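Rodevell Demonstration Collection
Progress report to Guerra, February 2026
Work package 2: hand-held gripper data

1. Status

Collection for the Rellus policy model is under way in the main room. Operators work with hand-held grippers in place of a teleoperated arm, and a camera on the gripper records each demonstration. Square fiducial markers are mounted on the grippers for pose recovery.

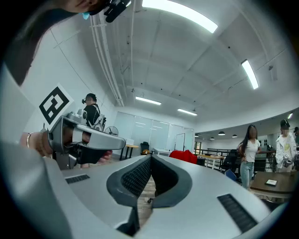
The session protocol was revised once in this period. Each operator now records a calibration pass before the first demonstration and repeats it after any change of gripper. A session is limited to 40 minutes. Episodes in which the marker is lost for more than 2 seconds are flagged and held out of the training set until reviewed.

Of the 19 tasks in the agreed list, four are still without a written start and end condition. Amlow has the drafts. Collection on those four will not begin until the wording is settled, as labels from the pilot could not be reconciled between annotators.

Lighting remains an open item. The room is lit by overhead fluorescent tubes, and the wide-angle view takes in much of the ceiling. Exposure is now locked at the start of each session. The effect on marker detection has not yet been measured.
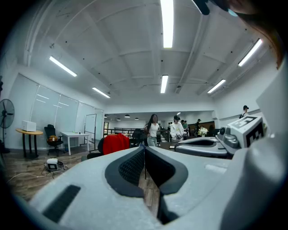
2. Work planned to April

Complete the task definitions. Run the detection test with locked and automatic exposure. Deliver the first reviewed training set to Rellus, with the flagged episodes listed separately.

No change to the budget is requested.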